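Before you spend a dime on the arm, price the table

I caught Nayara Damasceno on a Wednesday, right after lunch, with a spreadsheet open and a cold coffee she kept forgetting about. She plans equipment for Ridon, a small automation shop in Trevport, and I wanted to know how she decides what to buy when a single wrong part can eat a whole quarter.

"The arm is the easy part!" she told me. "Everybody has an opinion about the arm. Then you ask what it's standing on, what's on the end of it, who's paying for the spare fingers, and the room goes quiet."

Her current project is called Ignacio, and it's a bench job: small cubes with numbers on them, picked up and put down by a two-finger gripper. It lives in simulation for now, and she'd like to keep it there until the budget is signed (her boss would like the budget signed yesterday, but that's another story). 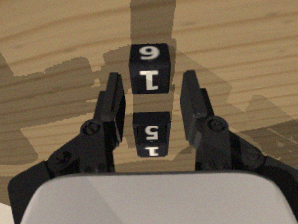 I asked what a person learns from software that she couldn't get off a spec sheet, and she lit up. "Clearance," she said. "A sheet gives you the stroke of the gripper. Fine. But how much room do the fingers need when there's a second part close by? I was all set to order a wider gripper, and after a few days of runs I took it off the list."

That one line was $3,822, and she still sounds pleased about it. Some of the money went straight into a better mounting base, which she'd been lowballing for months.

She's careful about how far she trusts the model, though. Friction is a guess, she says, and so is wear. Her rule is to buy one gripper, run it on the real bench for 12 weeks, and only then order the next one. Itton, the dealer she gets most of her hardware through, would rather sell her the set. "They're nice about it. They send me a bundle quote every May, and I send it back with half of it crossed out."

We got onto floor space, and I have to admit I hadn't thought of it as a purchase. She has. The Ignacio layout puts 2 white arms at one table, and she wanted to see the whole room around it, desk and shelves and all, before she asked for a single square foot.

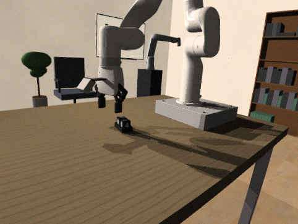

The Ignacio bench in simulation, gripper open above the numbered cubes.

"People draw the table and stop there," she said. "Then somebody needs to get a chair past it."

So what does she tell a shop that's buying its first arm? Keep 70 percent of the money for the big hardware and hold the rest back for mounts, cables, fingers, training, and the thing you forgot. I asked what she forgot last time. She laughed and scrolled down a long way.

"Table legs," she said. "We had the top for a month before anyone ordered the legs."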